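Chapter 2
Moving Dry Goods Between Trays

Rice is a good material for a first lesson in handling loose food. The grains are small and hard, and they roll farther than most people expect.

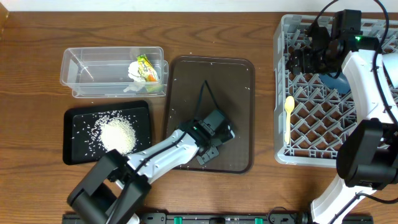
Aušra Kazlauskienė
Instructor in Food Handling, Clindlow

A heap in a black tray spreads at its edges, and stray grains end up on the tabletop — even with a raised rim. In this chapter you will weigh out 100 grams, move it to a second tray, and weigh it again.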